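Mit Theda Wendt wollte ich eigentlich nur kurz über Rucksäcke reden, und dann saßen wir doch zwei Stunden bei ihr in der Küche! Im Februar ist sie 348 Kilometer gelaufen, allein, mit einer einzigen Hose. "Die zweite habe ich am Vorabend wieder ausgepackt", erzählt sie, "und am dritten Tag habe ich mich dafür verflucht." Es hat nämlich geregnet, und wie.
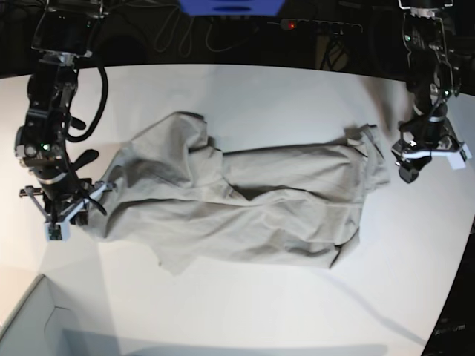
Ob sie denn trainiert habe, frage ich. Sie lacht. "Treppen. Ich wohne im vierten Stock." Den Proviant hat sie sich portionsweise abgefüllt, viel Haferflocken, viel zu viel Salami. Ihre Freundin Myrtle Szabo hat ihr unterwegs zweimal ein Päckchen in eine Pension geschickt – im zweiten lagen Socken, und da hat Theda vor Freude geheult.

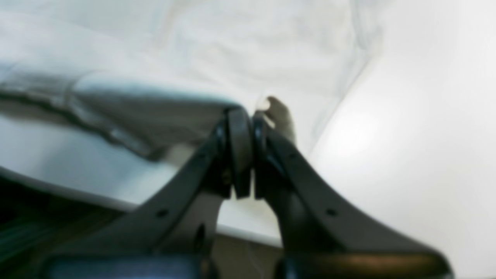

Am meisten Respekt hatte sie vor der Felsengasse kurz vor dem Ziel. "Ich dachte, da passe ich mit Gepäck niemals durch." Wie eng denn, will ich wissen, und sie hält die Hände schräg gegeneinander, so wie die beiden schwarzen Finger auf dem Foto: unten noch etwas Luft, oben stoßen die Spitzen fast zusammen. Also Rucksack runter und vor sich hergeschoben, seitlich hinterher. "Mit der Salami hätte ich's nicht geschafft", sagt sie und schenkt Kaffee nach.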